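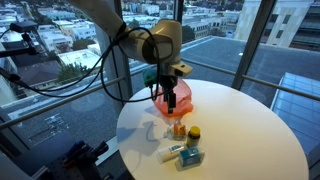 September 5, 2022

Sourdough rye, batch 57. Continued from the August notes.

The starter came from the fridge last night and I fed it twice, once before bed and once at six in the morning. By ten it had risen well and the smell was sour but clean, a little like green apple. In August it was smelling of nail polish all the time. I think now the reason was the warm shelf over the oven, where it became hungry too quickly. I moved the jar to the lower cupboard and I will leave it there until the weather changes.

Flour: the dark rye from Tumdale, new sack, lot 2107. It is coarser than the old one. When I rub it between the fingers I feel more bran. Norbert Takács says the mill changed the sieve, but he is not sure and he did not ask them. I will write to them this week.

Because of the bran I raised the water to 80 percent. The dough was still stiff at first and I was tempted to add more. I waited twenty minutes and then it was softer, so the extra water was not needed. Note for colleagues: please wait before you correct this flour. Last month we corrected too early on two batches and both had a wet line at the bottom of the loaf.

Salt went in after the rest, as usual. Caraway only in half of the dough. The Balogh shop wants its loaves without it from now on, they had complaints from two customers. Please mark the tins with tape, I could not tell them apart in the proofing cabinet and had to smell each one.

Proofing. The cabinet shows one temperature on the display and another on my own thermometer. The difference is 2 degrees, the display is the higher one. I do not know how long it has been like this. It can explain why the August loaves were always behind the schedule. For now I set the cabinet 2 degrees higher and I put a note on the door. If somebody repairs it, please remove the note also, otherwise we will over-proof everything.

I took the loaves when the small holes started to show on the surface. In the old recipe it is written "until doubled", but with this rye I have never seen it double, and if I wait for this the top falls in. I crossed out the line in the binder and wrote the holes instead.

Baking. First part with steam, then door open for a moment, then lower heat until the end. The left side of the oven is still darker. I turned the tins in the middle of the bake and it helped, but the loaf in the back corner has a crust too thick for selling. We will eat it ourselves.

Result, only from the outside for the moment: good color, two loaves with a crack along the side, the others closed. The cracked ones were both from the first tins I filled, so maybe they stood too long without cover and the skin became dry. Next time a damp cloth directly after filling.

I will cut one tomorrow and not before. Norbert wanted to cut it warm and I said no. We did it with batch 54 and the crumb stuck to the knife, and afterwards we discussed for one hour a fault which was not there.

To do:
Write to Tumdale about the sieve.
Ask Drarnia for the price of the long tins, the ones with the lid.
Check the cabinet again with the second thermometer, in case mine is the wrong one.
Order caraway, smaller bag than last time.
Try the same dough with the old flour. There is enough left for one small batch.

The starter was fed again at four and is in the lower cupboard, blue lid.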